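Good luck customs before an exam, where do they come from?

Print this page | E-mail this page

Posted by Kilian Hollenstein

Have to give a short talk at my college in August, topic is lucky rituals students do before tests. Statues you touch, coins in fountains, not stepping on the seal in the courtyard etc. My question, is there a real origin for any of these or do people just make one up later? And does it count as superstition if you don't believe in it but do it anyway? Need 3 good examples. Talk is 8 minutes so nothing huge.

Ottilie Mayrhofer

Second part first. Yes I'd say it counts. Superstition is in what you do as much as what you think. Lots of people knock on wood and would laugh if you asked them about wood spirits. Still knock.

Origins: mostly murky. Usually somebody does it once, passes, tells a roommate, and 3 years later it's "ancient tradition". Be careful with any story that has a founder's ghost in it. Ask the library for old student newspapers, thats where you find the first mention. At my school the "don't step on the seal" rule was supposed to be 300 years old. The seal was put in when my mother was a student there.

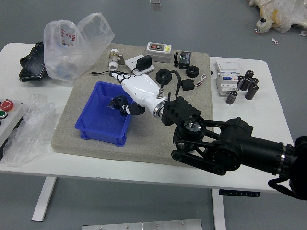
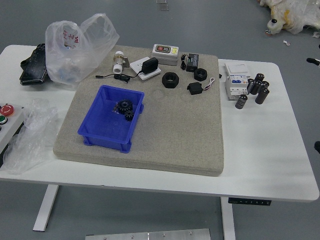 Blue bin and black gears.

For examples I'd use one thing you touch, one thing you avoid, one thing you wear. Covers the main types and you wont run over time.

Burgi Ruchti

lucky socks. wore mine to every final, failed chemistry anyway

Edeltraud Leitner

Agree with Ottilie on most of it but don't skip the psychology. A small fixed routine calms people down before a test, same pen, same breakfast, same seat. Wouldn't call that magic. Define "ritual" and "superstition" in your first minute or the questions afterwards will be all about teh definitions. Mine were.

Last updated: August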